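3. Storage of everyday tableware on small work surfaces

3.1 Setting and materials

The second part of the study concerned the counter itself, and in particular the way in which plates and mugs are kept when no cupboard is within reach. In the household survey reported in Section 2, 431 respondents described where their daily tableware stood between meals. Of these, 235 kept at least part of it in the open, on the same surface used for preparing food. The remainder used closed cupboards, drawers or a separate shelf. Respondents who stored items in the open most often named two pieces of equipment, a slatted rack for plates and an upright stand with pegs for mugs. Both are inexpensive and widely sold, and neither has received much attention in the literature on kitchen layout, where the cupboard and the sink remain the usual units of analysis.

The Barasa layout was drawn up to represent this arrangement in a form that could be repeated at each of the participating sites. It places plate storage, mug storage, a small appliance and a food container on a single tabletop, with no shelf above. The items are ordinary household goods. Colors were allowed to vary within a set, as they do in most of the homes surveyed, and no attempt was made to match plates to mugs. Figure 3 shows the layout with plate storage in progress.
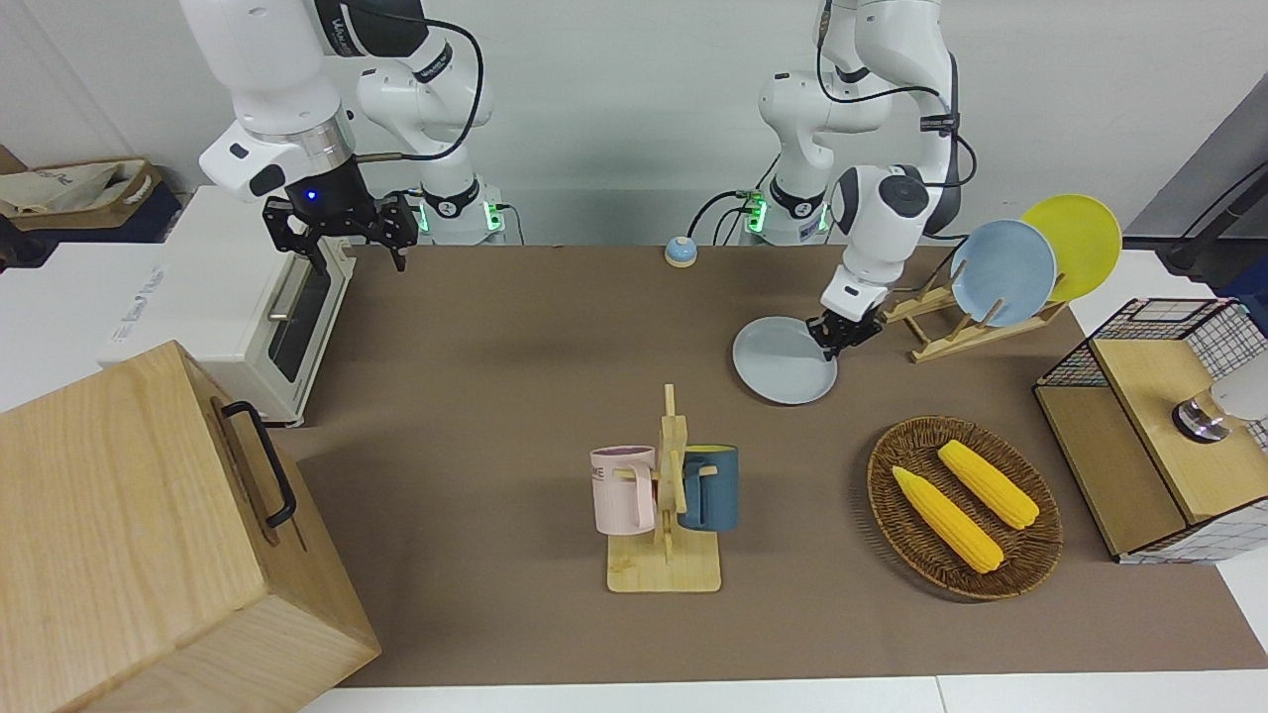 Figure 3. Tabletop in the Barasa layout. A pale blue-gray plate is held at a tilt beside the wooden dish rack, in which a light blue and a yellow plate stand upright. Two mugs hang from the mug tree in the foreground; a woven basket holding corn cobs lies to its right, and a white toaster oven is at the left.

The choice of a rack over a flat stack follows from the survey responses. A stack takes up the area of one plate whatever the number stored, and for this reason it is often recommended where space is short. Respondents nevertheless reported that stacks were disturbed each time a plate other than the top one was wanted, and that mixed sizes made the stack unstable. In a rack each plate can be taken out without moving its neighbors. The cost is a longer footprint and a need for free space beside the rack, so that a plate can be brought to the slot at a suitable angle. This second requirement is easily overlooked when a counter is planned from above on paper, as the drawing shows only the area the rack covers when it is at rest.

3.2 Clearance and placement

For the purposes of this section, clearance means the free surface that must be left next to a storage item for it to be filled and emptied without moving anything else. Clearance was considered separately for the rack and for the mug tree, as the two are approached differently. A plate is lowered into its slot on edge and must be turned from lying flat to standing upright at some point along the way. Where the surface next to the rack was open, participants tended to make this turn close to the table, often with one part of the rim still supported. Where it was crowded, the turn was made higher up and the plate was then brought down from above. Participants described the first method as the more comfortable of the two, particularly with heavier plates.

A mug is brought to its peg from the side and is raised slightly so that the handle passes over the end. The space required lies mostly around the upper part of the stand, and low objects may therefore be placed near the base with little effect on use. Shallow baskets and bread boards were the items most often kept there. Tall bottles and canisters were reported as a nuisance in the same position.

Responses on the position of the mug tree were divided. Of the participants who completed the placement exercise, 69 put it toward the front of the surface, where the mugs were easy to reach but stood in the way of other tasks. Others moved it to the back and accepted the longer reach. Gladys Kashindye, who supervised the placement exercise, recorded that participants who chose the front position seldom changed it, even when invited to do so at the end of the session. Those who began with the rear position were more willing to try another.

3.3 Order of filling

No order of filling was prescribed. Participants were asked to put away plates and mugs as they would at home, and most completed one type of item before starting on the other. Within the rack, the slots farthest from the body were usually filled first. This leaves the nearer slots open and avoids passing a plate over those already in place. Left-handed participants followed the same rule with respect to depth, although several asked for the rack to be moved to the other side of the table before they began.

The position of the rack relative to the sink could not be studied in this layout, which has no sink. The comparison is taken up in Section 4 with the Clultberg layout, where the plates are carried a distance of 400 millimeters from the draining surface to the rack. Readers should bear in mind that the clearances discussed above apply to a table open on at least one side, and that a counter enclosed by walls at both ends may call for a different arrangement of the same items.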